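Workshop news: the Dridutska build is up!

Well, we did it. The big garden office on Lammers Lane has walls, a roof and a door that closes with one finger, and we could not be happier with how it came together. Regular readers will remember that this one has been on the books since January, when Britta Strobel drew the first version with the window on the wrong side (the neighbor's floodlight would have shone straight in). Four drawings later the window faces the plum trees, and it's a much better room for it.

The ground was the hard part. The yard drops 9 inches from the back fence to the patio, so a plain slab would have meant a lot of digging and a lot of concrete. We went with ground screws instead, 16 of them, and Abelardo Tapia had every one in and leveled before the lumber truck found the street. If you have a sloping yard and someone has told you it can't take a building, please get a second opinion! Screws go in fast, they make very little mess, and you can load them the same day. 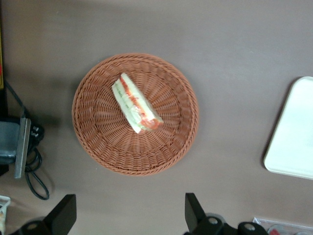

Framing went up over three days, with a tarp standing by the whole time. We used 2x6 studs all around, which gives room for thicker insulation and makes a small building feel wonderfully solid when you shut the door. Lunch on a job like this is whatever you can eat with one glove off, and a triangular sandwich like the one in the woven basket is pretty much the perfect shape for it. The wall panels were pre-cut at our shop and numbered in pencil, so the corners met without any trimming, apart from the one by the downspout, where we shaved off a sliver to clear the bracket.

The siding is the Pluvel board in dark gray, new to us this year. It's heavier than cedar and it eats saw blades, but the finish is lovely and even, and the hidden clips leave no screw heads showing. We put a one-inch air gap behind it with mesh at top and bottom to keep the wasps out. Up on the roof is a single sheet of rubber membrane, glued down in one go on a still Thursday morning, with a gutter along the low side feeding a rain barrel. The barrel was the owner's idea and a really good one, with tomato beds only a few steps away.

Inside there's birch ply on the walls, a floating oak floor and a small Zilline heater by the desk. Power comes across from the house in a buried conduit, about 300 feet of cable once you count the run through the crawl space. Our electrician put in more outlets than the plan called for, and we suspect every one will be in use by winter.
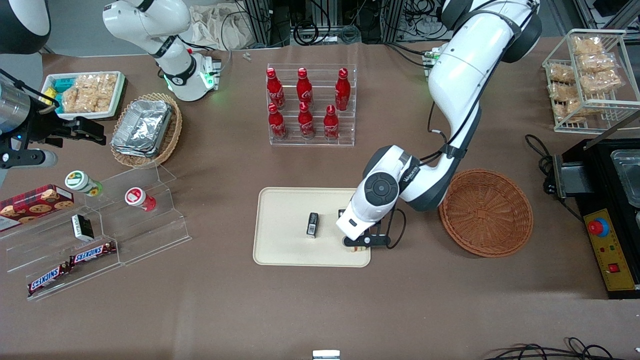

Coming up next

A pair of storage sheds with a shared green roof, and we're already arguing about sedum. If you have grown it on a shallow pitch, write and tell us how it did through a dry summer. We have room for one more small build before the ground freezes, so if you've been measuring that corner behind the garage, now is a great time to send us your sketch.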